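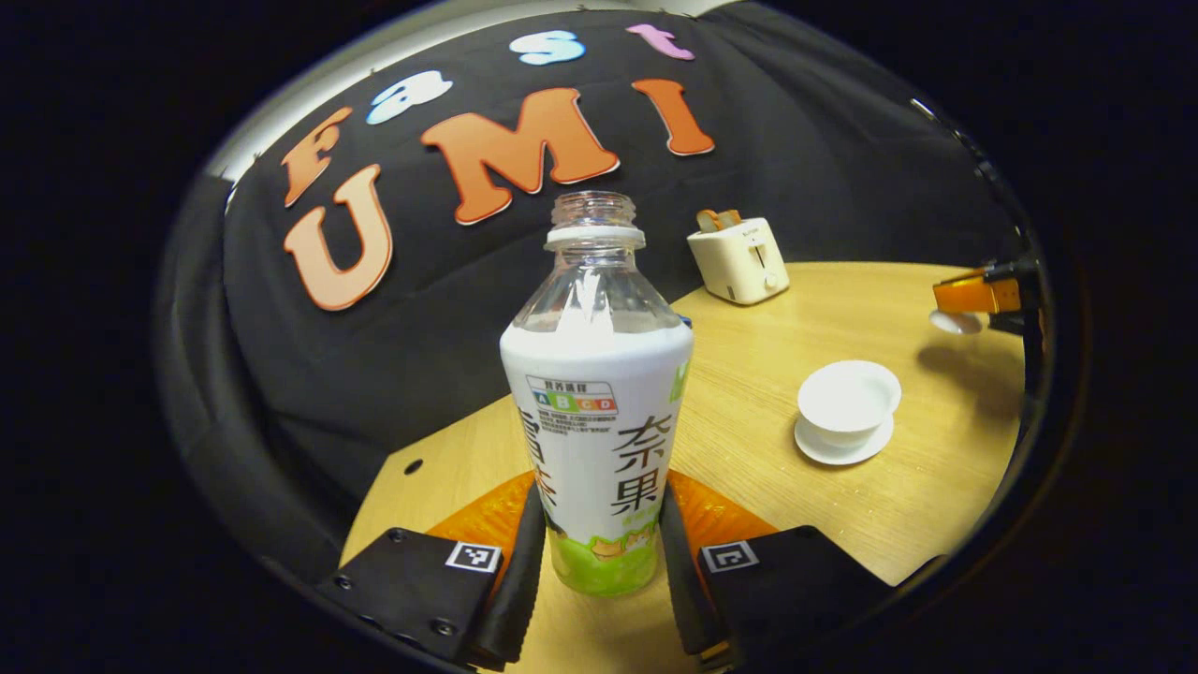 Handgreifer an einer offenen Getränkeflasche, Sicht der Greiferkamera. Rechts am Bildrand der zweite Handgreifer.

Zelleo Handgreifer-Set H2
Erfassung von Manipulationsdemonstrationen ohne Roboterarm
Artikelnummer 1233-H2

Produktbeschreibung
Das Set dient der Aufzeichnung von Greif- und Ablagebewegungen als Trainingsdaten für lernende Steuerungen. Die Bedienperson führt den Greifer von Hand. Kamerabild, Lage des Greifers und Öffnungsweite der Finger werden mit gemeinsamem Zeitstempel gespeichert. Für zweihändige Aufgaben werden zwei Geräte über die Basisstation Bramura gekoppelt.

Öffnungsweite
Zu beiden Seiten der Finger sitzt je ein quadratischer Schwarz-Weiß-Marker auf einem schwarzen Montageblock. Aus dem Abstand der beiden Marker im Kamerabild berechnet die Software die Öffnungsweite. Ein Encoder am Fingerantrieb entfällt. Die Marker müssen während der gesamten Aufnahme unverdeckt bleiben. Verschmutzte oder zerkratzte Marker sind zu ersetzen, danach ist neu zu kalibrieren.

Kamera
Das Weitwinkelobjektiv erfasst Finger, Objekt und Umgebung gemeinsam. Die Randverzeichnung bleibt in den Rohdaten erhalten; eine Entzerrung erfolgt auf Wunsch beim Export. Der schwarze Bereich außerhalb des Bildkreises kann maskiert werden.

Technische Daten
Bildrate: 30 Bilder/s
Fingeröffnung: 0 bis 9 cm
Aufnahmedauer je Akkuladung: 215 min
Fingerpads: schwarz, paarweise austauschbar
Schnittstelle: USB-C
Speicher: Wechselkarte, nicht im Lieferumfang

Geeignete Objekte
Flaschen, Tassen, Schalen und vergleichbare Gegenstände des Haushalts. Offene Gefäße nur leer oder mit Wasser verwenden. Transparente Flaschen im unteren Bereich fassen; ein bedrucktes Etikett erleichtert die visuelle Zuordnung. Porzellan vor der ersten Aufnahme mit geringer Schließkraft prüfen. Heiße Oberflächen sind nicht zulässig.

Hinweise zum Arbeitsplatz
Matte Tischflächen bevorzugen. Einfarbige Stoffhintergründe sind zulässig, bieten der Lageschätzung aber wenig Struktur und sollten durch kontrastreiche Elemente ergänzt werden. Beleuchtung während einer Aufnahmeserie nicht verändern. Schattenwurf des zweiten Greifers ist unkritisch, solange die Marker lesbar bleiben.

Datenausgabe
Jede Demonstration wird als eigene Episode abgelegt. Abgebrochene Episoden lassen sich am Gerät verwerfen oder in Kamata Edit nachträglich kennzeichnen. Exportformate: Zarr, HDF5, MP4 mit CSV.

Lieferumfang
2 Handgreifer, 4 Fingerpads, Markersatz, Kalibrierplatte, Ladegerät, Kurzanleitung

Zubehör
Basisstation Bramura
Softwarelizenz Kamata Edit
Transportkoffer Grerneo

Stand der Angaben: 29. Januar 2023. Technische Änderungen vorbehalten.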